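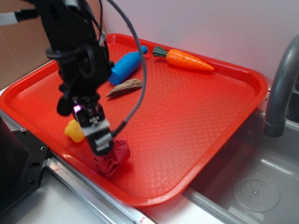 Ticket 1137 - red tray slides / tips at play sink
Status: open, waiting on parts
Opened by: Gun-woo Sun
Assigned: Deok-su Cho
Site: Rindia playroom, sink counter

Problem as reported
Tray won't stay put next to the sink. Sits on the counter at an angle, edge hangs over, somebody leans on it and it goes. Twice now the carrot has ended up in the basin. Want it fixed or want a different tray. Also the tray is sticky underneath, separate thing maybe.

Gun-woo, first look
Counter is level, checked with the little level from the drawer. Not the counter. Tray is the Hidayat one we got in July, the big one. Old tray was smaller and fit fine between the sink and the back panel, this one doesn't unless you turn it. So everybody turns it. Then a corner or an edge hangs.

Tried:
- tray square to the sink. Too deep, sticks out over the front.
- tray square, pushed all the way back. Hits the cardboard.
- tray at an angle. Fits, slides.
- damp dishcloth under it. Held for the morning, then it crept again. Also now the counter is wet.

Deok-su
What is on it when it goes? Full or empty? And is it the same side every time.

Gun-woo
Usual set. Blue bottle, carrot, the wood piece, the yellow one, red cloth. Same side, sink side. It doesn't tip by itself, only if you press on that edge or drag somthing across.

Deok-su
OK so weight isn't the issue, those weigh nothing. Pattern on the top side is for grip on the inside, doesn't help the bottom. Flip it and look, some of these have feet molded in and some are flat.

Gun-woo
Flat. No feet. There's a ring of old sticker glue, that's your sticky. Label went through the wash and left the gum. Came off with cooking oil and a rag, then dish soap. Close that half of the ticket pls.

Deok-su
Closed the sticky half. Keep the oil off the driftwood, it'll stain.

For the sliding: get the Povus shelf liner, the rubbery open kind, closet by the mop bucket. Cut a piece smaller than the tray so it doesn't show or catch crumbs. Dry counter first, liner, tray on top. Don't glue it.

Gun-woo
Liner in. Much better. Pushed on it pretty hard from the left, stays. Still goes down a bit if you press right on the overhang but it comes back. 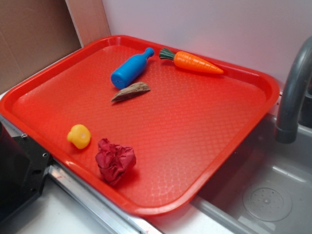
1 min read left in this thread

Deok-su
Good, but move it over. Keep the sink side on the counter if you can, even if that puts more of it toward the back. You want it off the basin, liner can't do anything for the part with no counter under it.

Can the cardboard go back some? Who put that there.

Gun-woo
It's the splash thing, the wall behind got spotted. Can fold it tighter into the corner, yes. That gets me maybe 2 inches.

Deok-su
Do it. 2 is plenty.

Gun-woo
Done, cardboard folded back, tray moved left. Nothing over the sink now.

Other stuff while I'm here, put it in this ticket so I don't have to open another:

Red cloth on red tray. People keep missing it when they clear up, it gets stacked with the tray and goes moldy. Can we swap for a white or a green one? Kamow had a pack of 8 washcloths, would do.

Driftwood. Not washable like the rest. Wipe and air dry, do NOT leave it in the basin. It's going a bit rough at the point too, someone should sand it.

Bottle. Cap end holds water if it gets dunked. Stand it neck down on the rack overnight.

Deok-su
Cloth: approved, order the 8 pack. Wood: I'll sand it, leave it in my tray in the office. Bottle: fine, write it on the card over the rack.

Not ordering a new tray for now. If it slides again with the liner in, reopen this one, don't start a new ticket.

Gun-woo
Card written. Cloths ordered. Liner piece is a little crooked but its under there so whatever.

Update 2022-11-01
Cloths not here yet. Tray hasn't moved. Leaving open til the pack shows up.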